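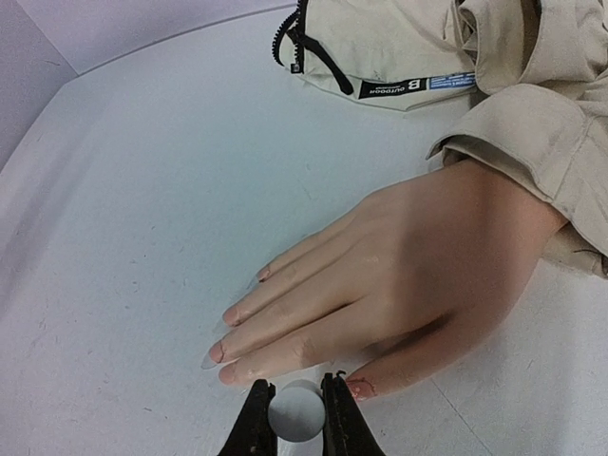

Figure 2. A hand at rest, palm down, beside a small light grey ball. The cuff of the beige jacket covers the wrist, and the black zip and the OUTDOOR label lie behind it.

4.2 Sleeves, cuffs and the resting hand

When we began reading through the 400 diary entries, we rather expected people to write about warmth, and of course a good many of them did, but what they came back to again and again was the sleeve. A sleeve is a fussy thing at a table. It rides up, it gets turned back, it bunches at the elbow, and one diarist (a keen walker who wears her Sutex jacket in every season) gave it a whole page in April. Of the 93 people who kept a diary for us, a fair share told us that they leave the cuff down over the wrist when they are sitting quietly, and only push it back once there is something to be done with the fingers.

The hand in Figure 2 is a nice case of the first habit. The edge of the cuff is folded into a second layer, and the fingers lie out flat past it, which is very much the posture that Amancay Zapata called "parked" in her notes for the Olivares sessions. We have kept her word, partly out of fondness and partly for want of a better one. A parked hand may have a small object close by, as it does with the ball here, and we did not treat nearness alone as a sign that the person meant to pick the object up.

The rest of the jacket matters too, and we were slow to see it. In thin fabric the body of the garment gathers into a heap, smoother in one part and heavily folded in another, and it can take up a good deal of the table behind the arm. We came to code the heap and the hand together, as one arrangement, and were much happier with the results.
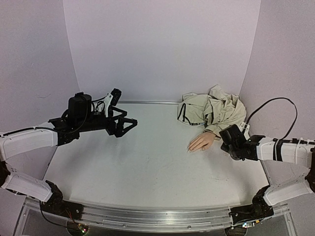
4.3 Coding the folds

Two of us coded each arrangement separately, using the 8 fold types set out in the Ondance handbook, and then sat down with a pot of tea to talk over the ones we disagreed on. Overlapping curved folds gave us the most trouble, as they shade so easily into plain bunching. Where we could not settle the matter we recorded both codes.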